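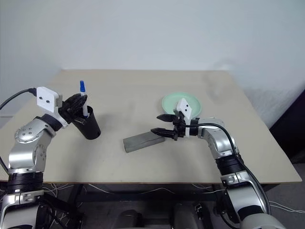

Ticket reopened. I don't accept the resolution "operator variance, retrain with more data." We have done that twice now and all we have is a bigger pile of the same data. The task is pen into cup, nothing else, and the policy trained on the Pagano set still lets go early and high. Look at how the demonstrations go: the left gripper has the pen upright with its lower end already in the mouth of the black cup, and the fingers are still closed. That is the pose I care about. Somewhere after that pose the operator opens the hand, and I want to know whether the log agrees with the video on when.

Priority: normal
Component: episode recorder / export
Date opened: 2019-11-27

What was reported

Out of 30 rollouts on the trained policy, 20 released the pen before it was over the cup. The Skallivus team closed the ticket by saying the demos were uneven and asking for 200 more. I watched the demos. They are uneven, sure. People are uneven. But none of the ones I watched had a release that early, so I don't see how the policy learned it from the people.

What I checked

Gripper command vs. gripper position. The export writes the command, not the measured position. The command flips to open well before the fingers move. The docs say "gripper state" for this column, which could mean either one.

Camera timestamps. Both wrist streams are stamped on arrival at the recorder, not at capture. Under load the images lag the joint data. I was told the lag is "negligible." I asked for the measurement and did not get one.

Episode trimming. The trimmer drops still stretches at the end of an episode. Slow operators hold still over the cup before letting go. If the trimmer treats that hold as the end, the release is never in the example at all. Found this in 5 episodes so far, did not look at the rest.

Things I tried that did nothing: lower learning rate, cropping the wrist view, dropping the two worst operators. The last one made it slightly worse, if anything.

Current state

Re-recording a small batch at the Stesport bench with measured position logged next to the command. Same pen task, plus a white marker so we aren't only teaching it one object. No changes to lighting or arm speed. Please don't change them while this is running, I would like to be able to compare something with something. 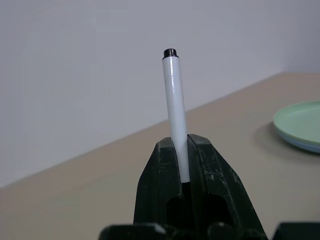 Zahira Wuisan replied that the trimmer can't be the cause, as it only acts on stretches where both arms are still, and on a pen episode the idle arm usually drifts a bit. She also pointed out that swapping command for position would put a delay into the action labels, and the policy might then hang on to the pen too long. Her suggestion is to keep the command as the action and add the measured position as an input only.

Fair on the second point. I'll take that one and set up the export that way. On the first, I'm not convinced. "Usually drifts" is doing a lot of work, and the 5 episodes I found do end with no release in them. Something cut them. If it wasn't the trimmer then I would like to hear what it was.

Next steps

1. Export the new batch with both columns, named so that a person can tell which is which.
2. Turn the trimmer off completely for this batch.
3. Train on the new batch alone. Do not mix in the March data, it was recorded with the old Flestley driver and we can't tell what its gripper column means.
4. Get an actual number for the camera lag.

Not collecting another 200 until 2 and 4 are done. Leaving this open.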